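Home | Browse | Kitchen & Dining | Unanswered | Log in

White plates going gray after a few months of dishwasher use

Janaka Kumarasinghe
Asked in Kitchen & Dining
2889 views | 3 shares

I have a set of plain white glazed plates bought from Jaidee in December. They now have thin gray lines across the eating surface, mostly near the middle. I can't feel the lines with a fingernail. Normal detergent doesn't move them and neither does a longer cycle at a higher temperature. The water here is hard but I keep the salt topped up. Are these scratches in the glaze or something sitting on top of it? If the glaze is gone I would like to know whether the plates are still fine to eat from.

3 comments

Gopinath Thevar
79 upvotes

Those are metal marks. The glaze is harder than the steel in most table knives, so the knife loses a trace of metal to the plate. Dishwasher detergent is alkaline and won't dissolve it. You need a mild acid with a fine abrasive.

Make a paste of cream of tartar and water, thick enough to stay put. Leave it on the marks for ten minutes, then rub in small circles with a damp cloth and rinse. A cleaner containing oxalic acid works faster. Wear gloves with that one, follow the label, don't mix it with bleach, and wash the plate with ordinary detergent before using it again.

Test the back first if there is any printed decoration or a metallic rim. Overglaze color comes off more easily than people expect. 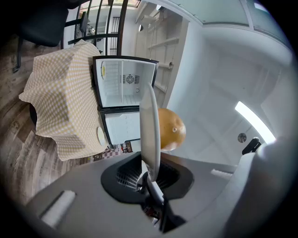

White plate on edge, with an orange.

Check the rim as well as the face. Chips and hairline cracks tend to start there, and a plate held upright under a lamp shows them better than one lying flat. If a fingernail catches on a line, it is damage to the glaze and no cleaner will help. I would stop using that plate for food.

2 comments

Asmaa Gaber
12 upvotes

Agree with Gopinath on the cause. To slow it down, stop stacking them with cutlery between the plates, and load them so they don't touch each other in the rack. Unglazed foot rings also grind on the plate underneath when you slide them out of a pile. Lift, don't drag. Matte glazes mark much worse than gloss and are harder to get clean.

If it's a cloudy film all over and no distinct lines, that is a different problem. Try white vinegar on one spot. If it clears, it's limescale and your softener setting is too low for your water.

Pongsak Chaiyaporn
1 upvote

just use baking soda, worked on mine. took two goes

Report | Follow this thread | Related: Kitchen & Dining (3335)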